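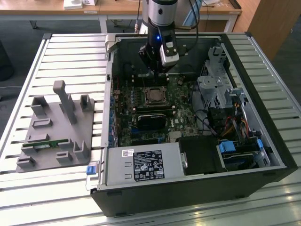

Can a robot arm take over the fiddly parts of refurbishing office computers?
Some of them, if somebody sets the job up first, and whether that pays depends on how many identical machines you have to get through.

That second part is where I started with Azadeh Mirzaei, who runs the bench side of Okoth, a repair and resale shop in Jotinmont. Her shop has had the Vostar kit on trial since November. Vostar is sold by Plellance as a package: the arm software, a set of job files for desktop towers, and drawings for the part holders, which you print yourself. The brochure calls it "hands for your repair bench." I have read a lot of brochures.

"So have I," Mirzaei said. "I told them I wanted to see it do processors and memory. Anyone can make an arm move a box from one side of a table to the other."

Processors are a fair test. The chip has to go into its socket square and level, and the contacts underneath don't forgive a clumsy drop. Memory asks for something else, a firm push in a straight line. A person with some practice does both without thinking much about it, and that person is what Vostar has to compete with.

Mirzaei is kinder about the gripping than I expected her to be. "The holding is good. I'll give them that. It takes the chip by its edges and keeps off the bottom, and that's what I'd tell a new hire to do." She is cooler about what comes before. Every tower model needs its own job file, and the ones Plellance supplies cover fewer models than she had been led to believe. Writing a new one took her 3 evenings. 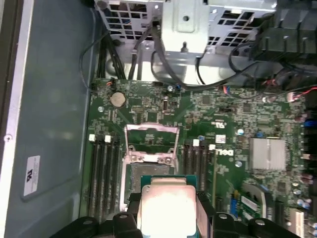
"And then you get the same model with a different cable run," she said, "and you're back at the laptop, checking whether the arm is going to catch on something. A person just moves the cable."

I asked whether Plellance had been told. It had. The reply was that cable routing is "a site preparation matter," a phrase she repeated to me twice, slowly.

Then there is the money. The trial price is $300 a month, and the setup fee is $4000 if the shop decides to keep the kit. The arm is extra. Plellance's own sums show the package paying for itself at 1000 towers, and I wanted to know if Okoth would ever see that many of one kind.

"Of one kind? No," Mirzaei said. "Of all kinds, sure. But their math treats them all as the same tower."

She does like the printed holders. Parts have a set place to sit, and she has started using the same idea on benches that have no robot anywhere near them. It is a strange thing to get out of an automation trial — a tidier table — and she could have had it for the price of the plastic.

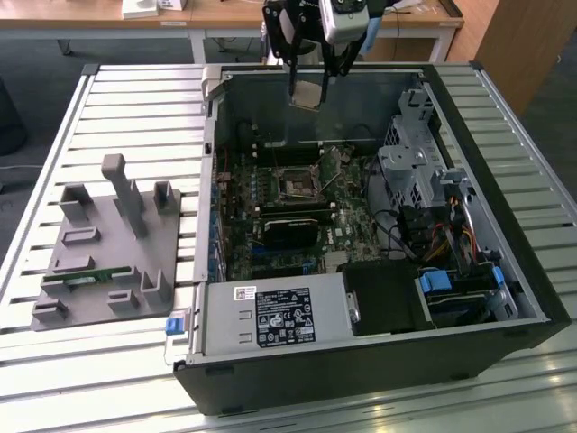
What she hasn't been given is a failure rate. Plellance talks about "successful placements" but wouldn't say how it counts one. Is a chip placed when the fingers let go, or when the computer starts up? For a shop that sells what it fixes, only the second is worth anything. Mirzaei asked for the raw logs from other customers, with the names taken out, and was sent a second copy of the brochure.

"I'm not against it," she said. "I'd like it to work. My wrists would like it to work. But they keep selling me the part where it picks something up, and I want to hear about the part where it goes wrong late in the afternoon and I've gone to get coffee."

Does it stop by itself when that happens? She says it is supposed to stop when the gripper feels more push than the job file allows. She hasn't yet trusted it enough to leave the room.

The trial runs one more month. Mirzaei has asked for the fee to be tied to the number of tower models covered and is waiting on an answer. I put the same request to Plellance, along with the question about placements, and was told someone from sales would call me back.

Print this article | E-mail this to a colleague

Filed under: Bench & Repair, Automation, Product Trials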